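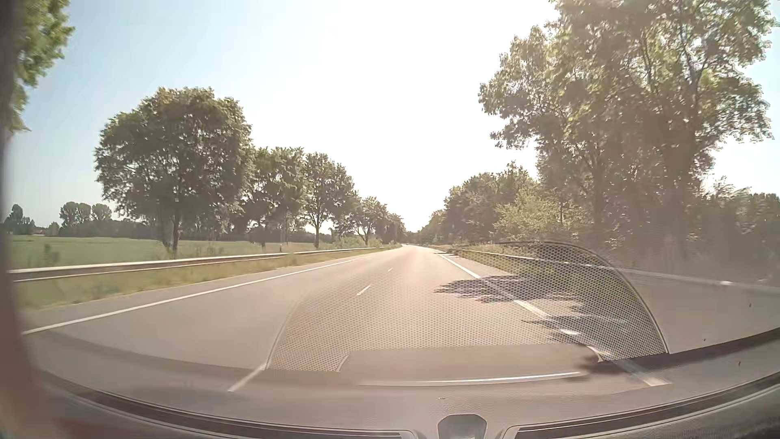 Search products, parts, lessons Search

Clelo Road Vision Kit – Club Edition

The Clelo Road Vision Kit is made for high school robotics clubs and automation classes that want to work on driver assistance. Students use forward road footage to build a program that finds lane lines, signs and other vehicles, then run the same program on a small model car. Nobody under driving age has to be near a real steering wheel. All road footage is recorded with an adult driver and used later at the desk.

The kit was first put together for the Bandton student driving challenge and has been sold by Fumwood as a regular item since September. It can be used with or without entering the challenge.

What comes in the box

Windshield camera with suction mount and power cable
Model car chassis with a second camera, same lens type
Processor board, fits either camera
Memory card with 920 labeled road stills
Printed floor signs and a roll of white lane tape
Teacher binder, 13 lessons

You need your own laptops. The labeling software is called Won and is on the memory card. It runs without an internet connection once it is installed. One kit is enough for a group of five students. Larger clubs usually add a second chassis and keep a single windshield camera.

How the lessons run

The first lessons are all labeling. Students draw along the lane lines, mark signs and vehicles, and compare their labels with those of another group. Won keeps both sets and shows where they disagree. Plan on more time here than you think. Dashed lines far down the road cause the most arguments, and so does any sign seen from behind.

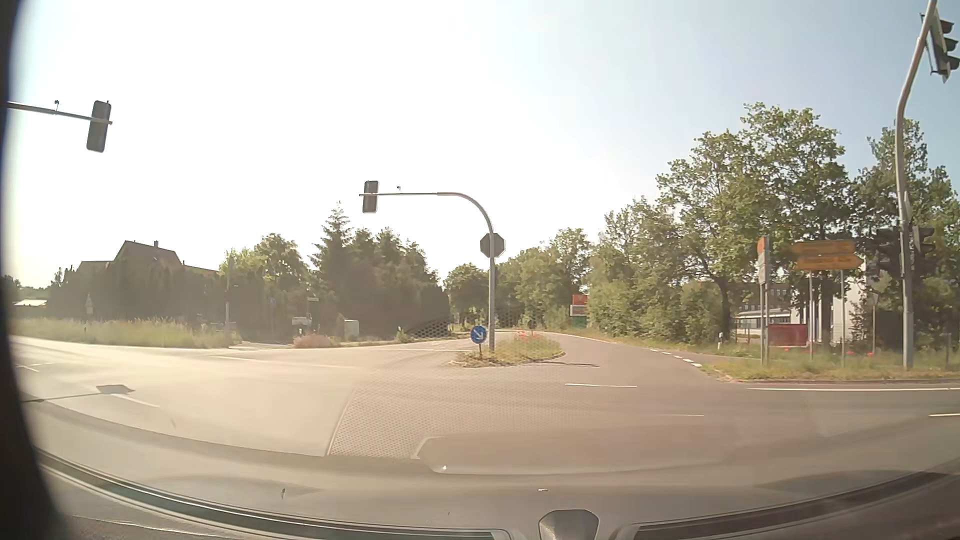 Junction still with a traffic island. The blue arrow sign faces the car; the signal on the arm beside it shows its back.

Junctions come in lesson seven. By then the group should have a lane finder that works on plain two-lane road. At a junction the lines stop, start again and change direction, and a program that was doing well will often follow the wrong one. The binder has students write down what the car should do before they touch any code – which lane, which signs apply, what to leave out. A traffic light facing another direction still has to be recognized as a traffic light. It then has to be ignored.

Glare and reflections

Sun and windshield reflections are covered in their own lesson. The patterned panel on top of some dashboards shows up on the glass as a field of dots, right over the road surface. Simple edge detection picks up the curved border of that reflection and may report it as a lane line. Students try a fixed mask first, then compare it with a mask that they set for each clip. A dark cloth on the dashboard helps if you are recording new footage, but do not cover the defroster vents or any sensor.

Mount the camera high and outside the driver's line of sight. Check your local rules before you attach anything to a windshield.

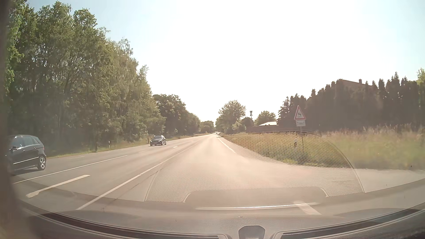
One club wrote to us that the warning signs had been harder than the cars. Their program found vehicles by the second week but kept missing signs at the edge of tall grass, and they wanted more roadside stills on the card. They also asked for a longer camera cable.

The current card has a larger roadside folder. Owners of the earlier card can copy the new folder over the old one, and existing labels are kept. The longer cable is sold separately.

Model car notes

The chassis runs at walking pace. Use it indoors on a matte floor – shiny tile gives the same kind of trouble as a windshield. Charge the battery outside the chassis. Spare wheels and motor mounts are listed under Parts.

Ordering

Schools can order by purchase order. Clubs without a school account pay by card. Replacement tape and floor signs ship from the same warehouse as the kit.

Page updated 2025-01-31

Share 7 Comments 5

Contact Fumwood | Shipping and returns | Copyright Fumwood, all rights reserved | Back to top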